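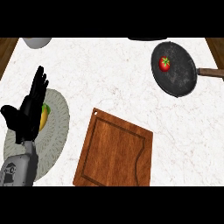
Simulated kitchen cell, robot hand over the grey plate, tomato in the pan.

Resetting the hand offset in the Tilley kitchen cell

Do this after any change to the hand model, or when grasps start landing to one side of the fruit. It takes 10 minutes. You need the Cullinane scene loaded and the arm controller stopped.

1. Open the scene and load the default layout. Check that the plate, board and pan are all flat on the marble. If one has sunk into the surface, reload before going on.

2. Start the controller and send the left arm to the hover pose over the plate. Fingers should be straight and close together, with the thumb out to the side.

3. Open the wrist panel and set all three offsets to zero. The old values stay in the log.

4. Lower the hand in steps of 5 mm until the contact light comes on, then raise it by 7 mm. Save this as the new hover height.

5. Run the plate pick 27 times with the seed unlocked. Write down any miss and which side it fell on.

If the misses are all on one side, change the sideways offset by 1 mm and run the set again. If they are scattered, leave the offset alone and check the finger friction setting.

The pan pick has its own offset file. Copy the new hover height into it by hand, as Skisudeo does not carry it over.

Page kept by Chaminda Gunawardena. Last checked in January.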